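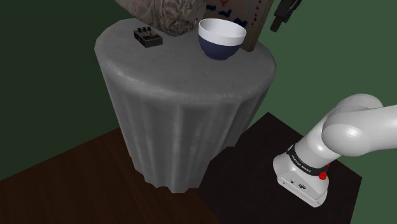 *Attachment 1: tablecloth scene in the simulator, arm at right, bowl and small black box on the table.*

**Ticket:** Vevura simulation kit, trial licence
**Raised with:** Plerance support
**Status:** open again
**Severity:** your form offers "minor" and "production down". I picked minor. Please read it as something in between.

**Problem**

We're trying out Vevura before deciding whether to buy it for the Hurberg bench. The job is a simple one: pick up the bowl, move it towards the front of the table, put it down. In the scene with the bare table this works well enough that I had started drafting a purchase request. In the scene with the tablecloth, the arm goes to the right place, closes its gripper a little above the rim of the bowl, lifts nothing with great care, and reports success.

The success report is the part I'd like fixed first. I can live with a missed bowl.

**Set-up**

- Vevura trial, default physics settings
- Stock room with the green walls, round table, cloth switched on
- Bowl, black box with the knobs, and the framed board at the back, all from your own object library
- Control script from the Politis starter pack, not edited apart from the target name

**What I tried**

*09:40* - Restarted everything. Same result, now with a fresh log file.

*10:05* - Ran the job 2 times with the cloth switched off. Bowl picked up both times. Cloth back on, and we're back to lifting air.

*10:30* - Removed the black box in case the planner was steering round it. No change. Put it back, as the table looked bare and I'd grown used to it.

*11:15* - Read the manual section on soft surfaces. It says the cloth is "fully supported" and refers to an appendix. The appendix is one line long and refers back to the section.

*11:50* - Printed the bowl's height from the scene file and from the planner. They disagree. The planner has the bowl higher than the scene does, and only when the cloth is on. My guess is that the cloth's thickness gets added to the bowl's position twice, once when the scene loads and again when the planner asks for it.

*13:20* - Lowered the grasp target by hand in the script. The arm picked up the bowl. Then it tried to put it down at the uncorrected height and dropped it the rest of the way. Also reported as success.

**Reply from Plerance support**

> Thank you for trying Vevura! Please increase the solver steps from the default to 1000 and try again. If the issue continues, please confirm that the cloth is switched on.

**My answer**

The cloth is on. It reaches almost to the floor and has more folds than my curtains.

I set the solver steps to 1000. The folds hang very nicely now and the arm still misses the bowl. I then went down to 700 to see if the miss would move at all, and it didn't, so I don't think the solver is involved. Each run does take longer, which gave me time to write this.

Could someone please look at:

1. Where the cloth thickness is added, and whether it happens in more than one place.
2. What the success check is checking. From the log it seems to want a closed gripper and a finished path, with no interest in the bowl.
3. The appendix.

Scene file and both logs are attached. The trial runs out at the end of February, and I'd like it extended while this is open - the bare table on its own won't get the purchase signed off, as the real bench at Hurberg has a cover on it.

**Update, 16:10**

Ticket was closed automatically with the note "resolved by customer". I have reopened it.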